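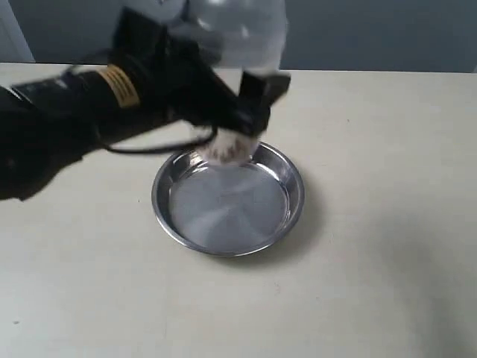
Steel pan on the table

Fancy dress contest for the parents' blog: do I have to post the prize?

I run a small parenting blog with a newsletter that goes to 3000 people. In May we held a family costume contest and the prize was a Zodik gift card. There were 749 entries, far more than I expected. The winner now lives abroad and Zodik cards can't be spent there. The rules I put up only said "one gift card to the winner". Can I offer something else of the same value, or should I go to second place? I would like to get this settled by Monday.

Posted by flourandnappies

kondidlow_mum
Offer her the same amount in another form first. Write to her, say the card won't work where she is, and give her a choice of a bank transfer or a card from a shop she can use. Get her reply in writing. Don't move to second place unless she turns the prize down. You never said entrants had to live in the UK, so she won fairly. Put a short note under the winner's post saying the prize was changed with her agreement. Next time add a line to the rules about where people can enter from and that the prize may be swapped for one of equal value.

flalus77
We had this on our playgroup page. Ours just gave the card to her sister who lives here. Might be worth asking if she has family nearby. No idea what the proper rule is.

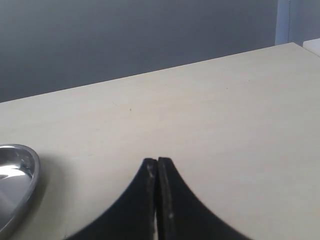
Can I print the winner's name and her children's names in the newsletter?
Ask her first. Many parents are happy with a first name or initials for themselves and would like the children left out.

effiong_two_boys
Agree with the first reply. I would also keep the emails for a while in case anyone who entered asks how it was decided. I still have mine from 2 contests ago and did need them once. The bank transfer took a few days to arrive, so tell her that when you write.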